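Category: Shop log / Robots
Search this blog
Type and hit enter

Dropped parts, and a loose finger screw

September 27, 2020

The arm started dropping things again on Thursday. I have had this two-finger gripper running since March, mostly picking small flat packs out of a tray and setting them down in a Wandside bin, and until this week I had stopped watching it. Out of 169 picks in the overnight run, 40 ended up on the floor or on the bench. The log showed every one of them as a good grasp.

That last part bothered me more than the drops. The controller decides it has a part when the fingers stop short of fully closed. If something else stops them, it still says it has a part, and then the arm swings across the bench at full speed with a bad grip or nothing at all.

I went through the easy things first. The tray had not moved. The air in the room was the same as always. I wiped the fingertips with alcohol and ran it again, and it dropped the second pack. Then I cut the speed to 55 percent and watched through the wrist camera while it held one up.

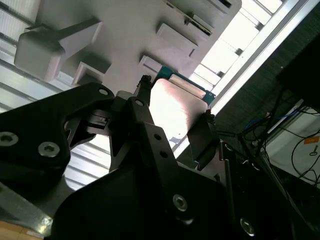

Holding a pack at the slow speed, seen from the wrist camera.

With the power off I put a hex key on every screw I could reach. Most were tight. One of the screws holding the right finger turned almost 2 full turns before it seated. With it loose, I could rock that finger by hand. My guess is that it leaned outward under load, so the force reading looked fine while the pad only touched along one edge.

I took the screws out one at a time, cleaned them, put a drop of medium threadlocker on each and torqued them to the number in the Kopecký manual. Then I ran the homing routine again, because the closed position had shifted.

I also changed the program. It now checks the finger width a second time after the lift, and if the width has changed it stops and waits for me. I should have had that in from the start. The Jalitz sample code leaves it out and I copied the sample code.

It ran all day Saturday without a drop. I am leaving the speed at 55 for another week and keeping the guard door closed while it moves. The other gripper, on the Dendudier cell, went together the same afternoon as this one, so its screws are next.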